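Fadon cloth-press fault set

README, version 2, 23/04/2026
Maintained by Aparecida Brandão. Fault review by Daniyal Khokhar.

Summary

The set holds 726 episodes of tabletop cloth handling with a single arm. In 306 of them the fault log has at least one entry for excess downward force. They were kept and labeled so that people working on force limits have bad runs to test against. Please don't use the set as clean demonstrations.

What went wrong

In February the Disis controller was updated on the cell. The update reset the tool length to the factory value, which is shorter than the gripper we use. From then on the arm believed its fingertips were higher than they were, and it kept driving down after contact. The protective stop tripped on the worst cases. Milder ones ran to the end of the episode and were first logged as normal.

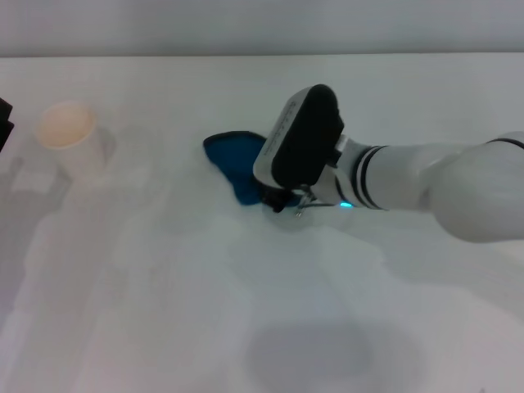
Contact height is the hard part of labeling these runs. Cloth is thin and gives very little warning in the force signal before the tabletop takes the load. Where the fingers come down on the blue cloth, near its lower right, the head view can't settle whether the tips are resting on it or just above it. Reviewers were told to go by the force trace and use video only to confirm which object was under the gripper. The paper cup is well away from the cloth and has no part in the press labels.

Fields

episode_id: integer, starts at 1
fault: none, press, stop
peak_force: newtons, vertical axis only
tool_length_ok: true or false
reviewer: initials

An episode marked "press" went over the force limit without a stop. "Stop" means the controller halted the arm.
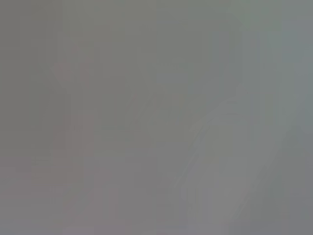 Peak force is taken from the wrist sensor after filtering. The raw trace is in the Barros folder under the same episode number. For 90 episodes the raw trace is missing because the logger disk was full. Those keep their fault label but have an empty peak_force.

Known problems

Timestamps in the Barros folder use the logger clock, which drifts. Match on episode number.

Two reviewers disagreed on some press labels. Daniyal's label was kept.

Before running on hardware

Check the tool length after every controller update. Replay at reduced speed with the Proltau force limiter on, and keep hands off the table until the arm has parked.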